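Shelf-stacking at home: notes for the Fluvton workshop evening
Kelly Bellamy

Slide 1. Say hello. Thank Dean Dunmore for the lift and the projector. Mention that the arms live at the Leltley shared workshop, second bench in, and that anyone may visit if they bring their own mug.

Slide 2. The budget. We set it at 2,000 and spent 3,000. Pause for the people who have built things to nod. Most of the difference went on grippers, and on replacing a power supply that Dean still describes as fine.

Slide 3. Why a rack. Bainbridge, our first attempt, moved foam cubes between two squares of tape and was very good at it. Nobody's kitchen contains foam cubes. So Livmont, the second build, puts tins and jars away.

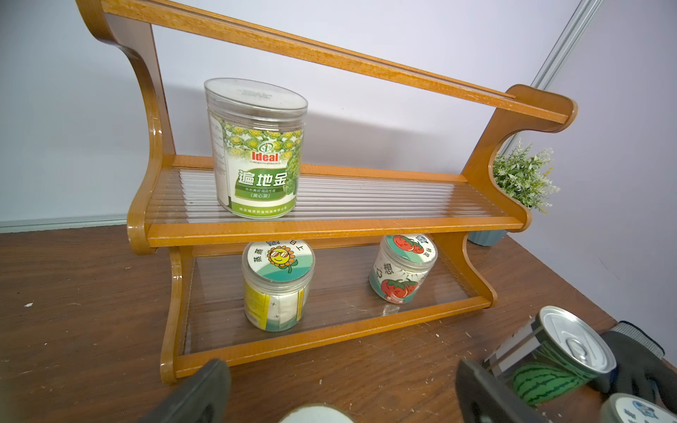
Grip force took up most of the winter. Too little and the tin slides, too much and a thin plastic jar goes oval. We ended up with one setting for metal and one for plastic, chosen by hand, which I admit is less clever than the poster promised. A can like the watermelon one, held at a tilt on its way to the rack, also has to be brought level before it is let go. Clear shelves make that harder – the depth readings go straight through to the table.

Slide 4. Calibration. 28 positions, done in January, in a coat. If the bench gets knocked, do them again. Dean knocks the bench. Ask him to stand up.

Slide 5. Cameras. Keep this short, they'll ask anyway. Bracket printed in white since white was on the printer. First version snapped at the screw holes, second one is thicker and ugly. Leave slack in the cable or the wrist will find the end of it for you.
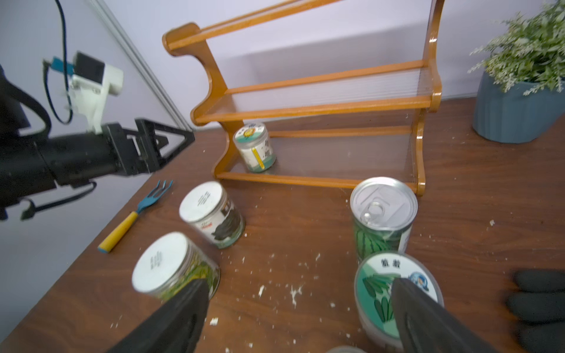

Then practice runs. We do 20 in a session and stop, even when it's going well, as run 21 is when I start leaning on things. Write down the failures before tea.

Slide 6. Questions. If someone asks whether it's quicker than doing it yourself, say no and point to Dean.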